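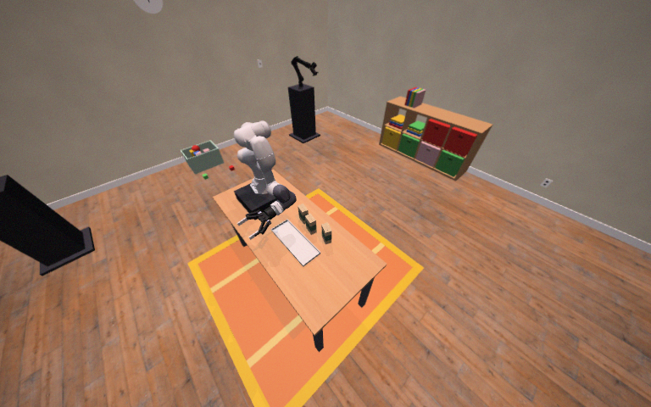 A wooden table on an orange rug with a yellow border, in a computer-rendered room.

Public Reading Rooms Need Longer Hours
By Lies Van Damme
2020-10-12

The Murthorpe town council will soon decide whether the public reading room may stay open past 5 in the evening. The proposal before it is modest. It would add evening hours on working days at a yearly cost of 2,000 in staff wages, to be drawn from the existing culture budget. It deserves support.

The present schedule was set when most residents who used the room were retired or studying full time. That is no longer the case. In September the library service reported 700 registered readers, of whom 80 had asked in writing for later closing. Many of them work shifts at the Drellitz plant and cannot reach the building before the doors are locked.

Councillor Tibor Deák has argued that these readers are already served by the online catalog. The catalog is useful, and the service was right to pay for it. It does not provide a quiet seat. Families living in two rooms on the Trarberg estate have little space in which a student can spread out papers for an evening, and some homes have no reliable connection at all.

A second objection concerns heating. The council's own estimate places this expense within the sum already requested. If that estimate is wrong, the correct response is to revise it in public before the vote.

The council should also consider what a reading room is for. It is one of the few heated places in town where a resident may sit for several hours without buying anything. A service of this kind ought to be open when people are free to use it.

The measure could be adopted for one winter and reviewed in spring on the basis of attendance records. Members who remain doubtful should at least permit that trial.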